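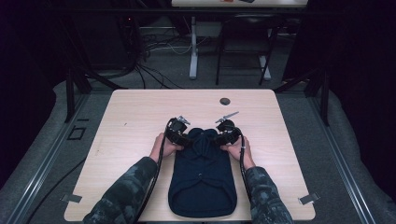
Cloth Handling Stations: Good Practice Gallery

The practices on this page apply to stations where an operator wears hand-held grippers and works with garments on a table. They were drawn up at Viklund for the Tirura stations and have since been taken over by Neduder with small changes. The wording follows the station rules, revision 4. Where the two sites differ, the stricter version is given.

The page is kept short on purpose. Full text, with the sign-off sheets, is in the station binder. Section numbers in parentheses refer to the binder.

Scope (1.1)

Garments and flat textiles up to the size of an adult jacket. Bedding, footwear and anything with hard parts larger than a standard zipper pull are covered by the Ornatier annex and need a separate briefing. Stations with a powered arm inside the rails fall under section 7, and nothing on this page replaces it.

Hands and grippers (2.1 to 2.4)

The grippers are strapped over the backs of the hands. Straps are closed before power is applied and opened after it is removed. A strap should hold the housing still when the hand is turned palm up, without marking the skin. Operators who report numbness stop at once and refit.

Fingertips remain free to pinch the fabric. During a two-handed grip on the top corners of a folded garment, the metal fingers point away from the operator and clear of the cloth. If a finger catches in a seam or a loop, release the garment first, then free the finger. Do not pull.

Long sleeves are permitted. Cuffs must be close fitting or pushed back far enough that they do not pass under the strap. Rings, watches and bracelets come off.

Cables (3.1 to 3.5)

One cable per gripper, run back along the forearm. The cable should never cross the work surface in front of the hands. Leave enough slack for the operator to reach the far edge of the table with both arms extended; check this at the start of each session with the power off.

Cable on the floor is a trip hazard and is treated as one. Runs under the table are acceptable if the operator's standing position is clear. Runs across a walkway need a cover. Loose bundles behind the station are to be sorted on Monday, before the first session, and tied to the nearest post or table leg.

Table surface (4.1 to 4.3)

The top must be flat, firmly held and free of splinters. Clips along the front edge are checked by hand for movement. Smudges and light marks are acceptable. Raised damage is not, as it can snag knit fabrics. Cable openings in the tabletop stay outside the fold area - move the garment, not the opening.

Only the garment in use is kept on the table. Tools, drinks and spare parts go on a second surface outside the rails.

Rails and posts (5.1, 5.2)

Rails stay clear of clothing and bags. Nothing is hung from the posts that was not there at the last inspection. Any rail that can be shifted by leaning on it is reported, and the station is closed until the fixings have been tightened.

Folding sequence (6.1 to 6.6)

The garment is laid out with its long side running away from the operator. Sleeves, hood and ties are tucked before the first fold. Both corners are taken at the same time, lifted together and set down together. A bunched edge may be corrected once. After that the attempt is marked as incomplete and the garment is shaken out for a new start.

Dark garments need more care with placement, as fold lines are harder to see on them. Neduder allows extra lighting for navy and black items if it does not shine toward the operator's eyes.

Session limits (8.1 to 8.3)

A session ends after 60 minutes of strapped time or 43 completed folds, whichever comes first. Strapped time includes pauses if the grippers are still on. The operator may end a session early without giving a cause.

Grippers are inspected every 3,000 closures. The count is read from the log and entered on the unit's card. A unit without a card is not used.

Records (9.1)

Each session sheet carries the station number, gripper pair, garment type and any stop. Stops are written down at the time they occur - entries made from memory at the end of a shift were the most common finding in the last Tirura review. Sheets are held with the binder until the next revision is issued.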